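Speaker notes: Indoor humidity and paper storage in small archives
Bronby session, 20 minutes plus questions

Slide 1. Title. Wait for the doors to close. Say that handouts are at the back.

Slide 2. Scope. Two storage rooms, one at Steltdale and one at Galang. Same shelving, same box type, different walls. Steltdale is brick with a plaster lining. Galang is a converted office with a suspended ceiling. No active humidity control in either.

Slide 3. Loggers. Readings every 2 hours, at shelf height and near the floor. Calibrated against salt solutions before and after. Mention drift: small, corrected in the data shown.
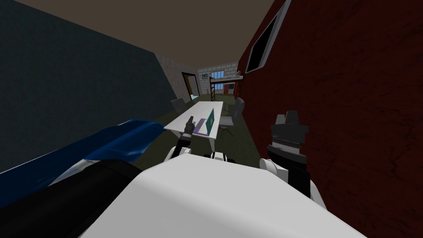
Slide 4. Daily swing. Relative humidity at Steltdale moves slowly and lags the outside air. Galang follows the ventilation schedule, with a sharp drop at 7 a.m. when the fans start. Point to the drop. Pause.

Slide 5. Inside the boxes. Closed boxes flatten the daily swing almost completely. They do little for the seasonal one. Full boxes do better than half-full boxes; paper is the buffer. We logged 117 boxes. If asked about plastic boxes: not tested.

Slide 6. November. Heating comes on, Galang falls below the lower limit and stays there. Do not read out the table.
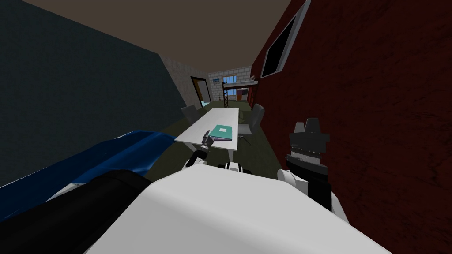
Slide 7. Options. Fan schedule first, it costs nothing. Then sealing the ceiling gaps. A portable humidifier is last on the list: it needs filling, and it wets the air unevenly. The Dadel spreadsheet handles the moisture balance for rooms up to 300 cubic meters. Above that the mixing assumption fails.

Slide 8. Limits of the study. One winter only. Door openings not recorded. Floor loggers at Galang lost 1,370 readings to a flat battery; gap shown in gray, not filled in.

Slide 9. Contact and data files. Leave up during questions. Likely question: temperature. Backup slide 11 has it.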